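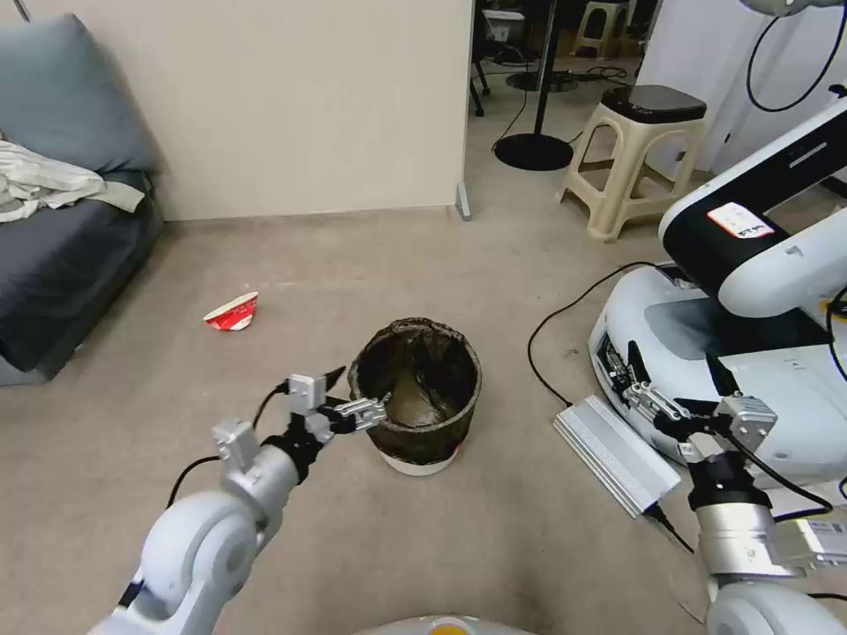
Left gripper at the rim of the bin, Horcombe robotics club.

Give the students the dull jobs. That's my whole argument and I'll make it quick, club starts at 2 and I haven't eaten.

Every October the same fight. Parents want a competition, something with a trophy and a maze. Hongmei Qin, who runs the Koyama league, wants us in it too, and fair enough, 80 teams can't all be wrong. But a maze is a maze. You learn the maze.
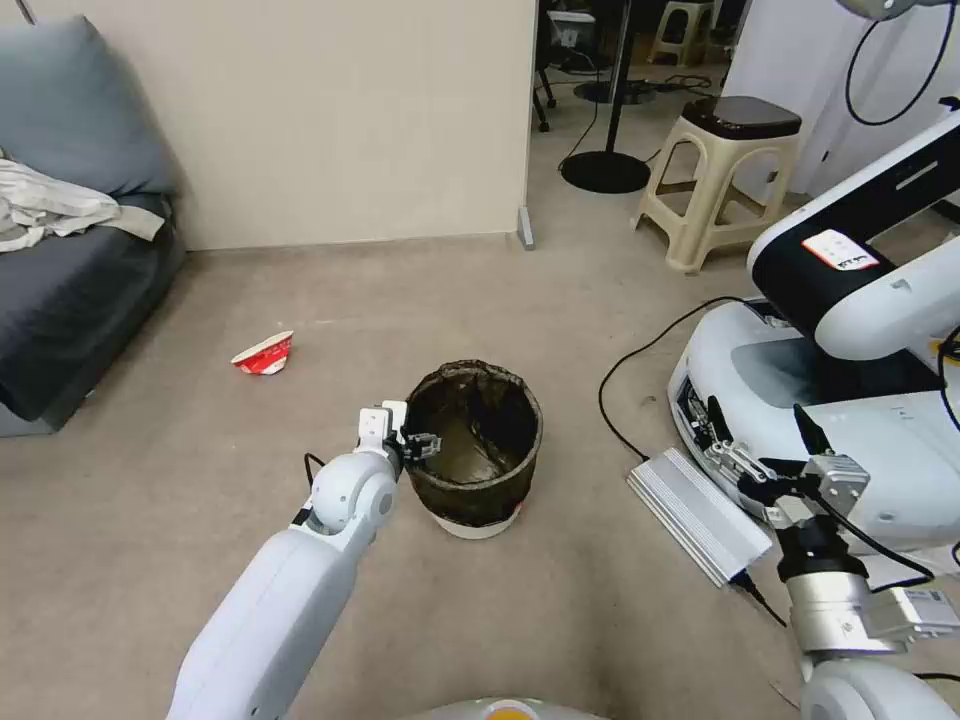
A bin, though. A bin with a liner in it is a nasty bit of work. Thin plastic folded over a rim, shiny, saggy, never the same shape. Chie Tsuji spent all Wednesday on where one finger should go. All of it! Her notes ran to 60 lines and most were crossings out. Best notes I've had from any student, trophy or no.

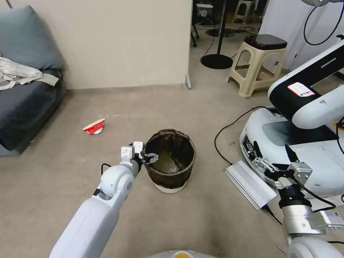

Photo: Natalie Crabtree / Horcombe

And cups. Crumpled paper cup on a carpet, which way up is it, where's the edge. Ask a 16 year old to write that down properly and watch there face.

Wim Bosman says it looks bad at open day. Maybe. People do drift off to the next table. 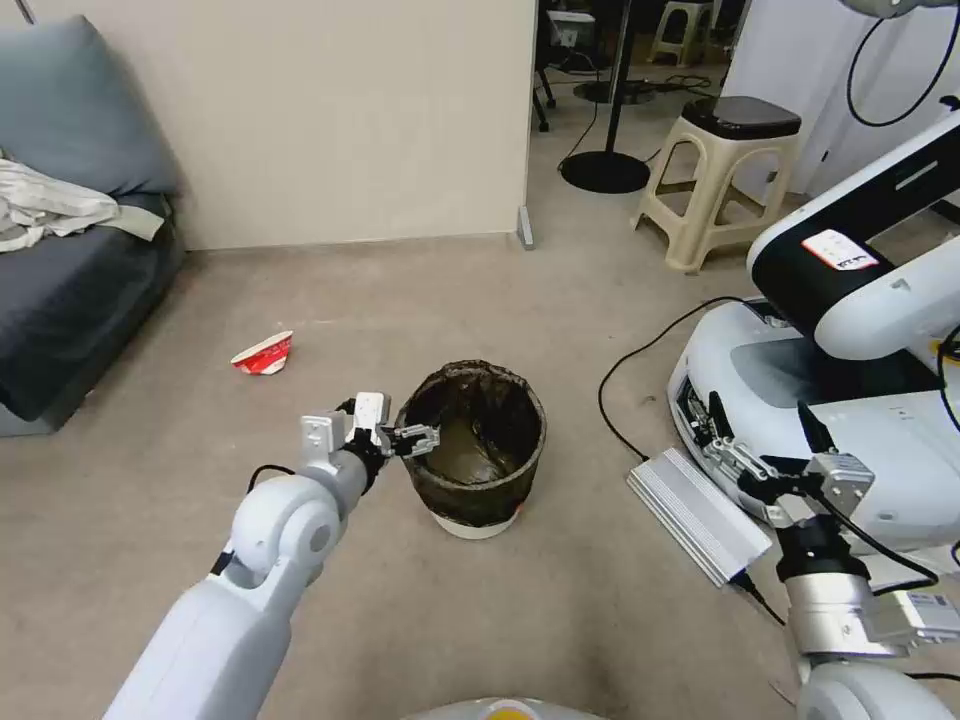

So let them drift. I'd take one student who can explain why her gripper stopped short over 100 who can follow a kit sheet. Same goes for the funding forms, wich only ask what we won. Put a box on there for what we got stuck on. We'd need extra pages.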